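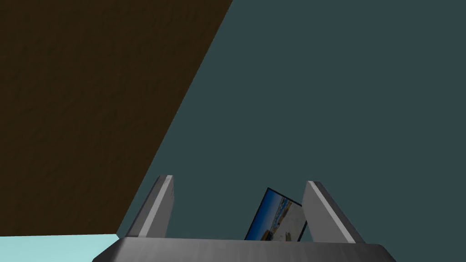

Audrey-Anne Marchand wrote in to ask why the moon follows her car home at night, and whether it follows her cousin's car too, even when the cousin is going the other way.

Great question. Short answer - it doesn't follow anybody. It just looks that way. Long answer coming up, grab a snack.

WHY THE MOON SEEMS TO FOLLOW YOU

Start with something close. Next time you're in the back seat, look out the side window (not if you get carsick!). Fence posts go zip zip zip. Mailboxes, zip. Trees a bit farther off, slower. A barn way out in a field, slower still. And hills at the very back? They hardly budge.

Same car, same speed. But near things whip past and far things crawl. There's a word for this. Parallax. Say it PAIR-uh-lax. It means a thing seems to shift when YOU shift.

Big shift for near things. Tiny shift for far things.

Now the moon. Really, really far. Nearly 240,000 miles on average. You could drive all the way from Jondirwood to Lunora and the moon would sit in pretty much the same spot in the sky the whole time, apart from the slow slide it makes because the Earth is turning. The trees go by, the houses go by, the moon stays put. Your brain sees all that and says hey, that thing is keeping up with us! Because what else keeps the same place next to a moving car? Only something moving along with you. Like a dog running beside the fence.

So your brain makes a guess. Good guess most days. Wrong one here.

And yes, the cousin sees it too. Going the other way, same moon, same trick.

TRY IT WITH YOUR THUMB

Hold one thumb out at arms length. Close your left eye. Line the thumb up with something across the room, a door knob or a light switch. Now swap eyes. Open left, close right.

Thumb jumped!

It didn't move, of course. Your eyes are 2 or so inches apart, so each one looks from its own spot. Now bring the thumb up close to your nose and do it agian. Much bigger jump. Near things, big shift. That's parallax on your own face.
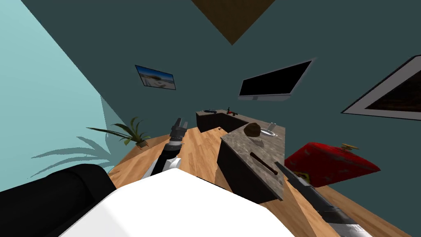

Your brain uses those jumps all day long. It takes the view from the left eye and the view from the right eye, checks how different they are, and works out how far off stuff is. Helps you catch a ball. Helps you pour milk in the glass and not on the table. One-eyed people can do these things too - they use other clues, like size and shadows, or moving their head a little.

Birds do the head thing. Watch a pigeon walk. Bob, bob, bob. Each bob may help it tell what's near and what's far.

TRY IT ON A WALK

You need: 100 steps of open sidewalk or path, a grown-up, a night when the moon is up.

Pick a street light close by and a spot where you can see the moon past it. Stand so the moon is just to the left of the pole. Walk your 100 steps, straight along. Look back at the pole. It's way behind you now. Look at the moon. Same place over your shoulder, or wherever it was when you set off.

Daytime moon works too. Lots of kids dont know you can see it in the day, but look up in the morning some time after a full moon.

CAN YOU MEASURE WITH IT?

Yes! Astronomers do. They look at a star, then wait six months till the Earth has gone halfway around the sun, and look again. That's like swapping eyes, only the eyes are about 186 million miles apart. A close star shifts a teeny bit against the stars behind it. From the shift they can work out the distance.

Even then the jump is super small. People hunted for it for hundreds of years before anyone managed to measure one properly, in the 1830s.

MORE QUESTIONS

Does the sun follow you? Looks like it, same reason. Never stare at it to check.

Do clouds? Kind of. They're nearer than the moon, so on a long drive you'll leave them behind.

What about planes? They're really moving, so that's a muddle. Skip planes.

Next one is from Abdelghani Benmoussa, who wants to know why the moon looks huge when it's low down near the rooftops. That'll be up in September. Until then, thumbs out.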